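Skenditville Swap & Chat > Home & Storage > Ball caps, how do you keep them

brimfolder64
ok need ideas. too many caps, closet shelf is full, the pile slides every time I open the door. mostly black ones and a few cream. stacking them inside each other right now and the crowns are going flat. what do people do

PaulineN
Nest them, brims all the same way, front of one tucked into the back of the next. Dont push the crown in. Mine have been like that since May and they look fine.
Pauline Nuttall, Celedthorpe

skekley_dan
disagree. nesting is how you get the ridge across the front panel. hooks. one cap per hook, done

PaulineN
Hooks stretch the strap and you get a dent in the back. Seen it on every cap my brother owns.

skekley_dan
then hang by the strap not the crown??

brimfolder64
renting, cant put 30 hooks in the wall. landlord already mad over a towel bar

chy_murthy
Chia-hao here. Box with a lid. I did the whole lot last winter, two rows, brims facing in, cream on one side black on the other so the dark ones dont rub on the light ones. Lid keeps dust off. Cream shows everything.

skekley_dan
a shut box is how you get musty caps. sweat band never dries out

chy_murthy
so dry them first. leave them out overnight. not hard

PaulineN
Agree w/ Chia-hao on the color thing. I got a gray smudge on a cream one from a black one sitting on top, never came out all the way. Tried dish soap and a toothbrush, then just dish soap. Still there if you know where to look

brimfolder64
what about the soft ones, the crown just folds over when I set it down

chy_murthy
stuff it. tissue paper, old t shirt, whatever. not newspaper, the ink comes off

lowcloset
I threw mine in the dishwasher once, top rack. do not do this. brim came out like a potato chip

skekley_dan
lol everybody says top rack is fine

lowcloset
everybody is wrong. was a cardboard brim, older cap. maybe ok with plastic ones, not finding out

PaulineN
How many are we talking anyway? If its over 64 you need to sell some. I'll take creams off you

brimfolder64
not that many lol. about 30. keeping the colorado ones, got more than one of those and yes I know. rest are up for grabs maybe

skekley_dan
why keep doubles

brimfolder64
one to wear one to not wear

chy_murthy
this is correct

skekley_dan
still say hooks. over the door rack, no holes in the wall, landlord never knows

brimfolder64
hm ok thats not bad. door is hollow tho so it might rattle. going to sort by color first, then box for the creams and door rack for the black ones. will see what fits. adding a pic of caps, edited 11/2/20
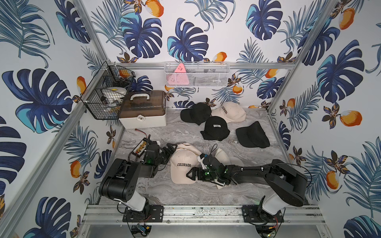 cream and black caps, COLORADO ones staying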